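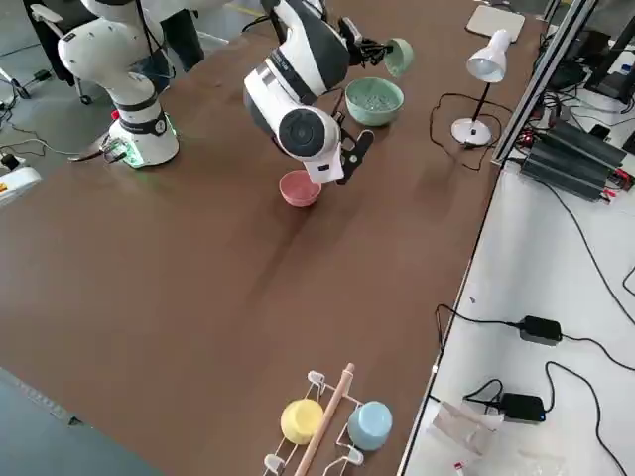 Tigelas verde-claras e uma cor-de-rosa, com as canecas de boca para baixo no escorredor de arame branco.

Dicas para medir, passar e guardar grãos na cozinha

Passar grãos de uma vasilha para outra parece simples até a primeira vez em que metade vai parar no chão. Valem para arroz, lentilha, painço, sagu e qualquer outra coisa miúda que role.

Escolha a tigela pelo tamanho da boca

A tigela que recebe deve ter a boca mais larga do que a que despeja. Com uma pequena e uma grande do mesmo jogo, despeje sempre da pequena para a grande. Incline devagar, com a borda baixa, perto do conteúdo. Quanto maior a altura, mais os grãos pulam.

Não encha a tigela grande até a borda. Pare a dois dedos do topo, principalmente se ainda for mexer.

Jogos de cerâmica em duas cores ajudam na hora de separar. Use uma cor para o que já foi lavado e outra para o que ainda vai ser catado. Eu uso tigelas Skoltari, que já lascaram em dois lugares e continuam servindo para grão seco. Para comida pronta, tigela lascada não serve.

Luz baixa e de lado

Para catar feijão ou lentilha, a luz do teto faz sombra da própria mão. Uma luminária de mesa com a cúpula virada para baixo resolve. Ponha do lado contrário ao da mão que trabalha e deixe o fio para trás, longe da beirada. Em novembro, quando cato as lentilhas do fim do ano, faço isso de manhã e mesmo assim acendo a luz.

Canecas e copos

Guarde de boca para baixo só depois de secos. No escorredor de arame, deixe um espaço entre uma caneca e outra para o ar passar. Se o escorredor escorrega na bancada, quatro rodelas de borracha nos pés dão conta – as de vedação de torneira servem.

Na loja Bortolotti, do meu bairro, o saquinho com 2 rodelas é vendido no balcão de hidráulica, e não no de cozinha. Compre dois saquinhos.

Mexer sem espalhar 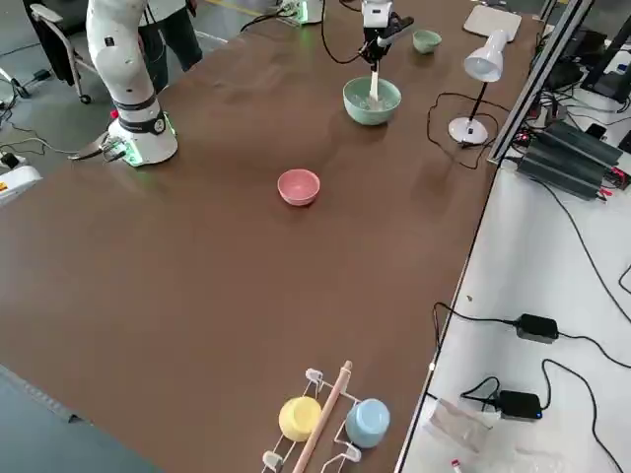 Espátula branca dentro da tigela verde-menta grande; a menor fica mais para trás, vazia.

Use espátula de lâmina chata. A colher funda levanta os grãos e joga para fora. Encoste a lâmina na parede da tigela, desça até o fundo e puxe para o centro. Depois gire a tigela um pouco e repita.

Se for misturar farinha com grão, ponha primeiro a farinha. O grão por cima afunda sozinho enquanto se mexe, e a farinha levanta menos pó.

Tire da volta o que não está em uso. Uma tigela vazia encostada na que está sendo mexida acaba batendo e lascando. Um palmo de distância basta.

Pesar e anotar

Peso a vasilha vazia antes e escrevo o número embaixo, com caneta de retroprojetor. A minha maior tem 549 gramas. Para deixar 1.000 gramas de arroz nela, a balança precisa marcar 1.549. A conta é fácil, mas com o número escrito ninguém precisa esvaziar nada para conferir.

Nos potes de mantimento, colo uma fita com o mês da compra. Os potes Flunano têm tampa de rosca e a fita vai na lateral – na tampa ela se perde quando se trocam as tampas.

Limpeza da mesa

Grão derramado se junta com um cartão duro, puxando para a beirada, com a tigela encostada embaixo. Pano úmido só depois. Em mesa marrom o grão claro aparece bem, o escuro não. Passe a mão aberta antes de guardar tudo.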